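17 August 2018

Quick one, I'm typing this on the train back from Clumstead and the battery is on 33 percent.

So. The Ornora. Chamber opera, one act, six singers and a tiny band, played in the old drill hall at Brulside last time I saw it and now in a proper theater with proper seats. 521 of them, says the program. Mostly full, which surprised me for a new piece in August.

First half hour — slow. Really slow. The mother sits and sews and sings the same four notes and I was thinking about dinner. Then the brother comes in from the back of the stalls, singing as he walks, and the whole room woke up. Gorgeous baritone. Bit flat in the very top but who cares.

The band was better than in Brulside by miles. Two cellos, a harp, a clarinet who never got a rest, poor thing. You could hear every word for once, so no squinting at the surtitles. Which were out of sync anyway, whole lines late in the letter scene, people laughing at teh wrong moment.

Didn't love the new ending. In the old version she just leaves and the harp stops. Now there's a big chorus over the speakers, recorded, too loud. Why? Bring back the harp.

Ticket was 50, which hurts, plus 2 for the program. Drinks at the Serrano afterward, the bar across the square, loud and hot but they do a good plate of olives.

It's coming back in November, same cast I think, diferent conductor. I'll probably go. Up in the balcony this time, cheaper, and the sound is meant to be nicer up there.
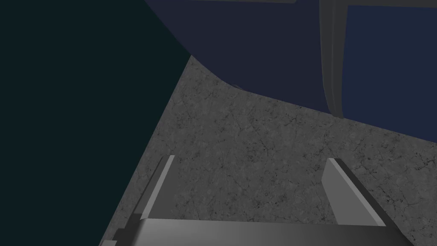
Oh and if you do go, get there early, the line for coats was out the door and they start on the dot.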